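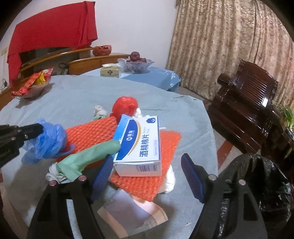

Research Equipment: Handheld Grippers

Gukness Two-Finger Gripper, Wudberg Method

The Gukness gripper is supplied for teaching by demonstration in ordinary homes. An operator works through a mixed pile on a covered table, and the recorded motion is used to train a sorting policy. Blue finger pads meet cartons, cloth and thin plastic bags in the same session.

In the Stovside study, led by Delyth Prothero, a policy trained on 200 demonstrations was tested on 50 new piles. Overlapping soft items remained the main source of failed grasps.

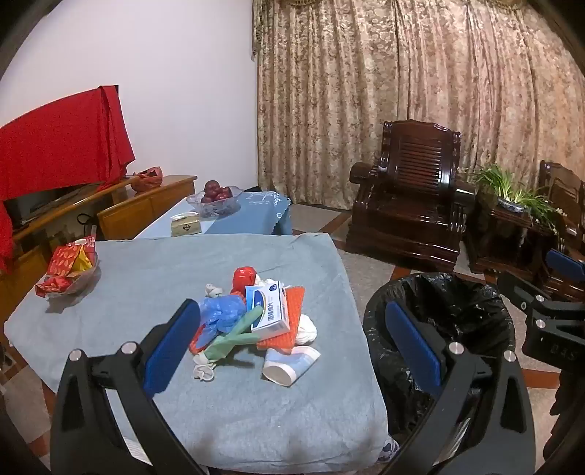 Ordering and Support

Pads are sold in sets of 16. Research groups may request the study protocol from Maritza Grajales. Orders placed before March ship with the current pad design.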